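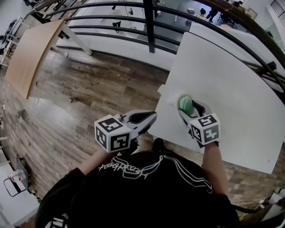 Hand-held gripper pair for recording tabletop tasks

Project report, Flurside shared workshop

1. Aim

Our group set out to build two hand-held grippers that a person can use to do simple jobs at a table, so the movements can be recorded and later used to program a small robot arm. The project was called Stusari. We had one term, a bench in the upstairs area at Flurside and a budget that covered printed parts and not much else.

2. Build

Each gripper has two jaws closed by hand. The body went through three versions. The first flexed at the hinge, and the second was stiff enough but too heavy to hold for a whole session. The third has thinner walls and ribs inside the handle.

A white cube with black square markers is fixed to the back of each gripper. The tracking software, which we named Pliva, works out position from the markers. We started with a single flat marker, but it was lost whenever the wrist turned. With a cube there is usually at least one face in view.

3. Test objects

We wanted objects that were cheap, light and a bit awkward. A bar of soap was the most useful of these. It has rounded edges and an embossed face, so a poor grip shows up quickly. Early jaws had flat pads and the bar tended to swivel. The current pads are angled and come around the sides of the bar, and we kept that shape for all later tests.
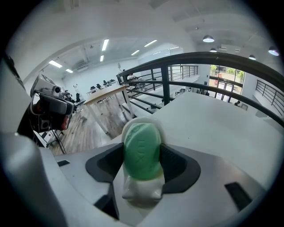 4. Method

Each trial followed the same steps. The operator picked up the object, moved it across the white table, set it down and let go. A trial was counted as good if the object was not dropped and tracking was not lost. We did 188 trials over six sessions, all in the afternoon. The first 100 were used to adjust the jaws and the marker settings and are not included in the results.

5. Results

Over three quarters of the remaining trials were good. Most of the failures were lost tracking, mainly when the operator leaned forward and an arm covered the cube. Drops were less common and happened mostly at the moment of lifting. Daylight also had an effect – bright patches on the tabletop upset the colour balance, and we had to fix the exposure by hand.

6. Further work

The handle needs a softer grip, as it gets sore to hold after half an hour. The Tekleab arm in the next bay has not yet been run on our recordings. That is planned for March, once the file format is settled.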